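ホーム | パズル一覧 | 会社概要 | 制作方針 | サポート | お問い合わせ

カテゴリー:会社情報/数理パズル制作

Fosotachについて

Fosotachは、論理パズルの問題生成と難易度評価を専門とする制作会社です。取り扱うのは、ののぐらむ系の塗り絵パズル、橋渡し型の接続パズル、領域分割パズル、および計算を伴うブロック型パズルです。自社アプリ「Remlow」での配信のほか、新聞、業界紙、学習教材の出版元に対して問題データを供給しています。現在、定期供給している媒体は37誌です。

代表はVojtěch Danko。組合せ最適化の研究に従事したのち、制約充足問題のソルバーを出題用に転用する作業から当社の事業を始めました。創業時の成果物は、塗り絵パズルの一意解判定を行うコマンドライン版の検査プログラムのみでした。このプログラムは改修を重ね、現在も検査工程の第一段で使用しています。

事業内容

1. 問題データの制作と供給
盤面サイズ、難易度、掲載頻度、版面の寸法をご指定いただき、条件に合う問題を納品します。納品形式はベクター形式の図版、または盤面の数値データです。解答図は別ファイルとし、図版と同一の識別番号を付与します。

2. 既存問題の検査
他社または個人が制作した問題について、解の一意性、推論経路の有無、難易度を検査し、報告書を発行します。複数解が見つかった場合は、分岐の生じるマスの座標と、分岐後の解を2通り以上記載します。修正案の提示は別途契約となります。

3. アプリ「Remlow」の開発と運営
当社の問題を端末上で解くためのアプリです。画面の仕様については後述します。

問題生成の方針

当社の問題は、すべて次の条件を満たします。

・解が一つに定まること。
・仮定と背理による試行を行わずに、最後まで解けること。ただし、最上位の難易度については、深さ1の仮定を認めています。
・ヒントとして与える数字に、重複や矛盾がないこと。

一意性の判定と推論経路の判定は、別々のプログラムで行います。前者には汎用の充足可能性ソルバーを用い、後者には自社開発の推論エンジン「Šimko」を用います。汎用ソルバーは解の有無を高速に返しますが、人が盤面をどの順序で埋めるかについては情報を持ちません。Šimkoは、人が使う手筋を規則として登録し、適用できる規則のうち最も平易なものから順に盤面へ適用します。どの規則も適用できない局面で停止した問題は、不採用とするか、ヒントを追加して再検査に回します。

登録済みの規則は、パズルの種類を合わせて96件です。規則の追加は、テスト解答者からの報告に基づいて行います。たとえば橋渡し型では、残りの接続数が偶数の島に隣接する島が二つしかない場合の処理を、当初は二つの規則の組み合わせとして扱っていました。熟練した解答者はこれを一手として認識するため、現在は独立した規則として登録しています。この変更により該当する問題の評価値が下がり、一部の問題は難易度の区分を変更しました。変更前に納品した問題の表示は、さかのぼって修正していません。

難易度の評価

難易度は7段階です。評価値の算出には、次の値を使用します。

・最初の一手に到達するまでに確認が必要な行、列、または島の数
・使用する規則の種類と、その重み
・同時に適用可能な規則が一つしかない局面の割合
・盤面の総マス数

四番目の項目は補正値として扱い、単独で難易度を上げることはありません。盤面が大きくても、適用可能な箇所が常に多数ある問題は、難易度3以下に収まるのが通常です。反対に、小さな盤面でも手がかりが一か所に限られる局面が続くと、難易度6以上になることがあります。

算出した評価値は、テスト解答者の所要時間と照合します。評価値と所要時間の順位が大きく食い違った問題は、担当者が手で解き直し、原因を記録します。原因として多いのは、盤面の端にある手がかりの見落としと、版面上で数字の間隔が詰まっていることによる読み違いです。後者は問題の構造に由来しないため、評価値は変更せず、図版の側を修正します。

アプリ「Remlow」の仕様

塗り絵パズルでは、塗りつぶし、空白確定、保留の三状態を区別して入力できます。保留は淡色の点で表示され、一括で消去することも、一括で確定に変換することもできます。確定済みのマスは保留操作では上書きされません。

取り消し操作の履歴は盤面ごとに保存され、アプリを終了しても失われません。任意の局面にしおりを付け、その時点へ戻ることも可能です。しおりは一つの盤面につき7個まで作成できます。

誤り検査には二つの方式があります。一つは正解との照合で、誤ったマスの数だけを表示します。もう一つは矛盾の検出で、正解を参照せず、現在の入力がヒントと両立しない行または列を表示します。初期設定は後者です。いずれの検査も、使用した回数が記録に残ります。

ヒント機能はŠimkoの出力を利用しています。要求すると、その局面で適用できる最も平易な規則の名称と、対象となる行または列が表示されます。埋めるべきマスは、もう一度要求するまで表示されません。

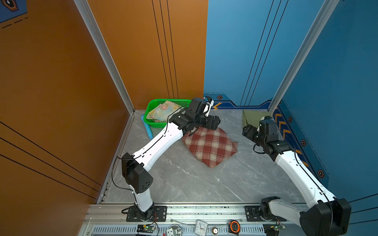 印刷用の出力は、白黒二値と濃淡付きの二種類に対応しています。罫線は5マスごとに太くなり、太さは三段階から選択できます。余白に問題番号と難易度を印字する設定は、初期状態で有効です。解答図を同じ用紙に印刷する場合は、天地を反転した縮小図となります。

図版の制作

紙面用の図版は、自社の組版プログラム「Markora」で生成します。数字の書体、字幅、罫線の太さを媒体ごとに登録し、同じ盤面データから各媒体の版面に合わせた図版を出力します。二桁の数字が縦に並ぶ列では、字間を自動で調整します。調整後の文字高が媒体ごとの下限値を下回る場合は、出力を中止し、担当者に通知します。

色を使用する問題では、色の区別だけに依存する表記を認めていません。各色に記号を割り当て、単色で印刷しても判別できることを条件としています。

制作体制

制作部門は、生成、検査、図版の三つの班で構成しています。一つの問題を生成した担当者が、同じ問題の検査を行うことはありません。検査を通過した問題には識別番号を付け、生成に使用したプログラムの版、検査日、テスト解答者の所要時間とともに保管します。

テスト解答者は社外の登録制です。登録にあたっては、指定した問題を解いていただき、所要時間と誤りの傾向を確認します。募集は毎年1月に行っています。登録者には問題を紙またはアプリのいずれかで配布し、両方の形式で同じ問題を配布することはありません。納品までの標準的な期間は、仕様の確定からおよそ2週間です。

権利と二次利用

当社が供給する問題の著作権の扱いは、契約ごとに定めます。特段の定めがない場合、掲載媒体は初出の号およびその電子版に問題を掲載できます。単行本への再録、教材への転載、景品への使用については、事前にご連絡ください。

Remlowで配信した問題を、個人が印刷して解くことに制限はありません。教室での配布は、問題番号と出典の表記を残すことを条件に、申請なしで認めています。盤面データの再配布、および自動処理による一括取得はお断りしています。

誤りの報告について

複数解、ヒントの誤記、図版の欠けなどにお気づきの場合は、掲載媒体名または問題番号を添えて、お問い合わせフォームからご連絡ください。複数解のご報告には、二つの解の盤面を添付いただくと照合が早く済みます。確認の結果は、誤りの有無にかかわらず返信します。訂正が必要な問題は、サポートページの訂正一覧に番号順で掲載します。

本ページの記載内容は2月7日時点のものです。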